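How to Find Out if a Robot Can Do Your Chores Yet (a Saturday test you can run yourself)

Jun 6, 2026

Every few weeks my sister sends me a clip of a robot folding a shirt and asks when she can buy one. I got tired of guessing, so I came up with a way to score these things, and it works on a clip, a trade show demo, or a real machine if you're lucky enough to get near one. All you need is a pen, a kitchen timer and a chore you do all the time. I'm going to use clearing plates off a table into a bin, because I bused tables for two summers at a place called Grernelmont and I have opinions about it.

Step 1. Do the chore yourself and time it.
Don't rush and don't show off. Clear the table the way you would on a normal night. Write down the time. Then do it again with the plates in different spots, some overlapping, and a few things on the table that aren't supposed to move. You'll be a tiny bit slower. Keep both numbers, you need them later!

Step 2. Write down what "done" means.
This sounds silly until you watch a demo with a friend and argue over it. For me, done means every plate is in the bin, nothing is chipped, and whatever else was on the table is still there. Shanti Lodhi, who I used to work with and who now sets up packing lines at Huseck, adds one more: nobody had to reach in and help. She's right, so put that on the list too.

Step 3. Break the chore into grabs.
A plate is a nasty thing for a two-finger gripper. It lies flat, it's thin, and you can't just close your fingers on top of it. You and I slide a plate to the edge of the table or hook a fingernail under the rim without thinking. A robot has to get one finger under the rim, or tip the plate up somehow, or push it against something. Go through your chore and mark every grab like that with a star. The stars are where you should be watching.

Step 4. Watch for the speed trick.
Look in the corner of the clip for a little "4x" or "10x". If there isn't one, watch something that falls or swings, like a cable or a dish towel. You'll get a feel for it fast.

Step 5. Mess up the table.
If you're at a live demo, ask (nicely) if they can move a plate after the robot has started. I did this at the Drendgate open house and the guy running it was happy to. If you only have video, look for the mess that's already there.

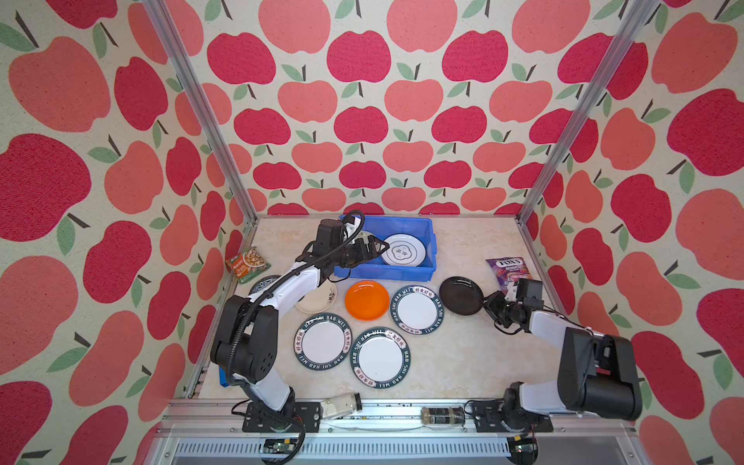

Overlapping plates deserve their own line on your score sheet. If one rim sits on top of another, the order matters, and a machine that goes for the bottom one first is going to drag the top one along for the ride. Plate color matters too. Black, white and orange look nothing alike to a camera, and a shiny one can throw it off in a way a matte one doesn't. Give a point for each type it handles, not just one point for "plates."

Step 6. Count the tries, not the wins.
One good run tells you almost nothing. Ask how many runs they did and how many went all the way through without help. At Garg, where Shanti worked before, they wouldn't put a machine on the floor until it got through 230 cycles in a row. A kitchen isn't a factory, but I'd still want to see 25 before I trusted it with my good dishes.

Step 7. Compare with your own times.
Pull out the numbers from Step 1. Slower than you is fine with me, I'd happily let it take an hour while I'm on the couch. Needing me to stand there is the dealbreaker.

My scores so far: boxes and cans, pretty good. Plates, getting there, with a lot of pauses. Laundry, ask me next year. I'm redoing the sheet with a column for glasses, and if you try this at home with a toddler as the robot, send me your numbers.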